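In Defence of the Slow Laundry
April 24, 2020

For many years I believed that laundry was something to be finished quickly. I pushed everything into the drum, closed the door with my knee and went away. Now I think this was a mistake, and I would like to explain why I take my time with each piece.

When I rented my first flat in Fakurside, the machine stood in the bathroom, a few steps from the basin. I had to carry the clothes to it from another room. My neighbours told me to be efficient, and in my first language this word sounds almost like a compliment for a person. So I carried big armfuls and dropped socks on the way.

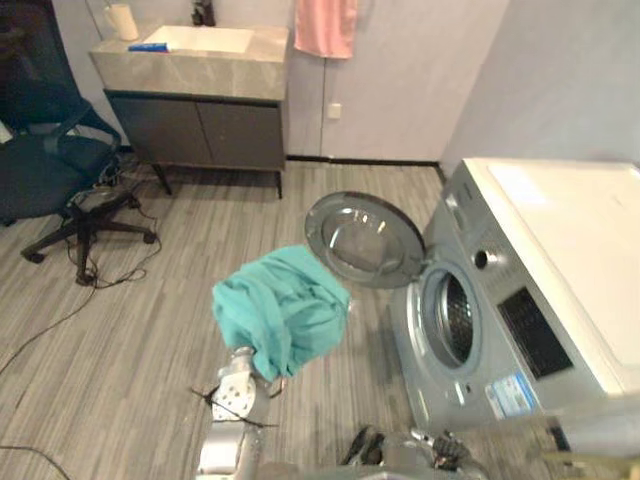 What I lost by hurrying was mostly small. One July I washed a paper receipt together with 44 euros, and the notes survived better than the receipt. A black jumper was covered in white crumbs for weeks. If I had lifted the trousers alone and put my hand in the pockets, I would have needed a moment only.

I also have an opinion about baskets. The expensive ones from Plima have a cloth lining and look very nice in a shop. I owned one, and the lining itself soon needed washing. A plain plastic basket with holes in the sides is better in every way that matters to me. Air goes through it, it can be rinsed under the shower, and when it is white inside I can see a dark sock at the bottom. 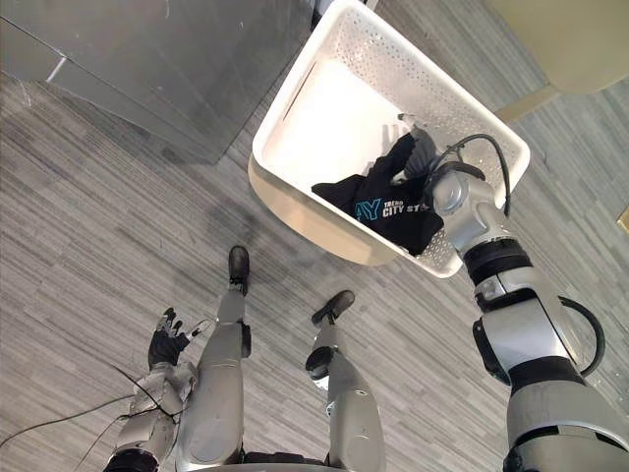
Should you sort the clothes before they go in the basket or after?
After, in my opinion. People are tired when they undress, and a system with three baskets will be ignored by at least one member of the family. Sort them when you load, with the basket near you and enough light.

The second objection I hear is that slow loading wastes the evening. I once measured it, because I like to be fair. A full basket took me eight minutes, including pockets and turning the sleeves the right way. I have spent longer looking for the remote control. 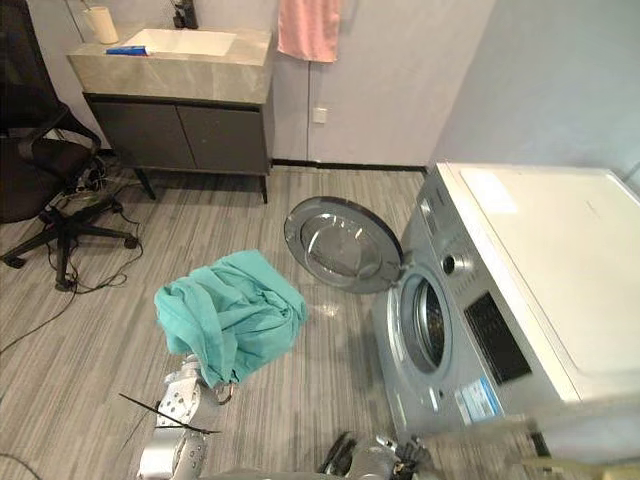
A teal-green garment held up near the open washing machine.

I should admit that my method has a weak side. It does not suit a household with small children, where the clothes arrive faster than anybody can look at them. My sister-in-law washes every day and she laughed at me when I explained about the sleeves. She may be right for her house. Still, even she now checks the pockets, after an accident with a wax crayon.
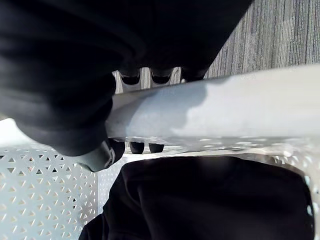
Dark clothes deserve the most patience, I think. Black cotton hides a stain until it is dry and hanging in the daylight, and then you must begin again. I hold each piece near the window and look at the collar and the cuffs. If there is a mark, I rub in a little soap and leave it while I load the others.

Then I close the door, with my hand this time, and make tea.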